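The case against gloss
Rosalía Zabala
September 11, 2023

Most arguments about lighting in public buildings are arguments about lamps. The client complains that a reading room is harsh, the consultant is called back, and the luminaires are dimmed, shielded or replaced. The surfaces under them are left alone, having been chosen by someone else under a different budget line. I think this is the wrong order of work. In the interiors I am asked to assess, the finish on the horizontal surfaces causes more visual discomfort than the fixtures do, and it is specified with far less care.

The optics are elementary. A matte surface scatters incoming light over a wide range of angles, so its brightness changes little as the viewer moves. A glossy one sends a large share of the light out near the mirror angle. Anyone whose eye falls in that direction sees an image of the source, and everyone else sees a surface darker than it should be. A light meter laid flat on the table registers neither effect. It measures what arrives at the surface and has no information about what leaves it.

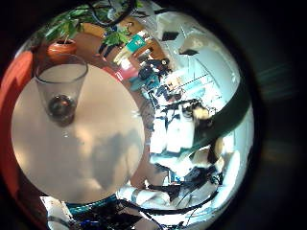 A clear cup on a white tabletop, with a faint reflection beneath it.

The usual specification still gives an illuminance target in detail and then describes the furniture in one line, often by color alone. At the Walport branch library, where I reviewed the drawings last November, the lighting schedule ran to 24 pages. The 124 tables were listed as "white, wipeable." Two products can both meet that description and differ in gloss by a factor large enough to decide whether a person can read coated paper at three in the afternoon.

Blagoje Delić, who manages the building, objected to my report on grounds of maintenance. His position is that a high-gloss coating cleans faster and shows damage later. The first half of that is fair for some coatings. Very rough finishes do hold pencil and grease. But the choice was never between a mirror and sandpaper. Fine-textured finishes in the low to middle gloss range release ordinary soil with ordinary detergent, and the cleaning contractor at Walport could not name a task that would take longer on them. The second half I do not accept at all. Fine scratches on gloss become visible as soon as a window is reflected in them.
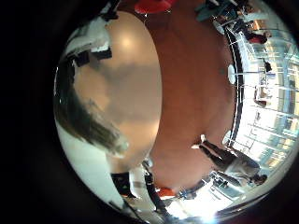 There is also the matter of how finishes are approved. A sample chip the size of a playing card is passed around a meeting, usually held in the hand and tilted until it looks good. Gloss does well under this procedure. It gives depth to dark colors and makes pale ones look clean. The installed surface will be fixed in position, much larger, and viewed at a shallow angle by a seated person, and reflectance rises steeply at shallow angles even for coatings sold as satin. Judging a tabletop from a tilted chip is like judging a floor from its color name.

Dalia El-Sayed has argued, in a reply to an earlier column of mine, that better shielding of the luminaires solves the problem at lower cost. For a new ceiling, it may. For an existing one the arithmetic runs the other way. The Narka district offices have 996 fixtures. They have far fewer work surfaces near windows, and no amount of louver work on the ceiling will do anything about the windows.

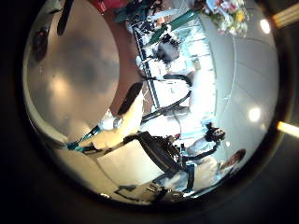
A glare spot on a smooth surface. Photo: Tsz-kin Kan

What I would ask for is modest. State a maximum gloss value, with the measuring angle, for every horizontal surface at which people read or write. Require a full-size sample, installed at its final height, before the order is released. Have 5 people sit at it at different times of day with printed material and a screen, and write down what they see. Josefien Dewulf used a version of this on the Edwards refit, and the review added two days to the program.

Handrails, door hardware and vertical trim can stay as shiny as the architect likes. Nobody reads off a handrail. Floors are a harder question, partly because slip resistance and polish schedules get involved, and I will leave them for another column.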